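How to fold a black T-shirt on a bed (without the folding board)

Posted 21/12/2021 by Agathe Maillard

Every folding guide I have read assumes you own a long, clean, waist-high table. I don't. I have a bed, and I suspect you do too. Most of the advice also comes with something to sell, usually a plastic folding board. I tried the Kasten one for a month. It makes every shirt the same size, which would be useful if my drawers were the same size as the board.

What you need

A bed with the covers pushed to the far end. A fitted sheet pulled reasonably tight. Some light. That's the list.

Patterned sheets are fine and I'd even say better than plain ones for dark clothes. Stripes give you something to line a hem up against. Wavy stripes are less use for that, but you can still see the outline of a black shirt on them, and on a navy sheet you can't.

Step 1. Flatten it

Lay the shirt face down with the collar pointing away from you. Pull the hem toward you with both hands, then smooth from the middle out to the sides. A mattress gives under your palms, so press lightly. If you lean on it, you push ripples into the sheet and the sheet pushes them into the shirt.

Check the side seams. On cheap shirts they twist toward the front after a few washes, and no folding method will fix that. Fold to the shape of the shirt and ignore the seams.

Step 2. Sides in

Fold one side in to the middle of the back, sleeve and all, then turn the sleeve back on itself so it lies straight. Do the same on the other side. You want a long strip about as wide as the collar plus a thumb on each side.

Step 3. Hem up

Bring the hem up to just short of the collar. Fold in half again for a shelf, or in thirds for a drawer. The thirds version is supposed to stand up on its own. Mine do that in heavy cotton and fall over in anything thin, whatever the videos show.

Things I no longer believe

Rolling saves space. I rolled a drawer's worth and folded the same drawer's worth, and the drawer closed both times with the same amount of shoving.

Folding sprays. Revero sells one that claims to "set" the crease. I used 200 ml of it and got shirts that smelled like a hotel corridor.

Sorting by color before folding. Svenja Wendt wrote to tell me this halves the time. I'm willing to hear it, but I would like to see her laundry first. For me the only sorting worth doing is to keep small cloths out of the way of big garments, or they get folded inside and go missing until March.

Blankets last

Leave the blanket at the wall end until the clothes are done. Fold it lengthwise twice, then roll from one short end – the rolled edge goes outward if you stack it on a shelf. Thick ones with a bound edge hold a roll better than a fold.

If a shirt comes out lopsided, shake it out and go back to step 1. Trying to correct it at step 3 takes longer, and you will still see the crooked bit when you open the drawer.

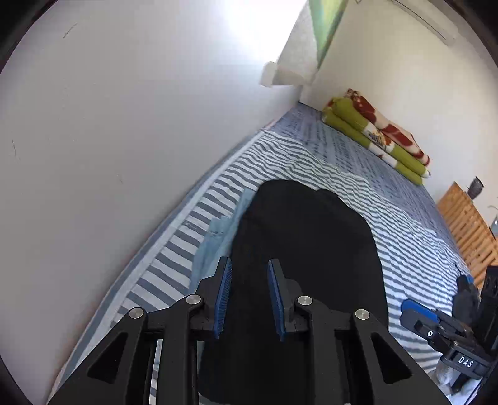 Long sleeves need one change. At step 2, fold each sleeve down along the strip so the cuff points at the hem, and don't let the two sleeves overlap or you get a lump in the middle. Hoodies I hang up.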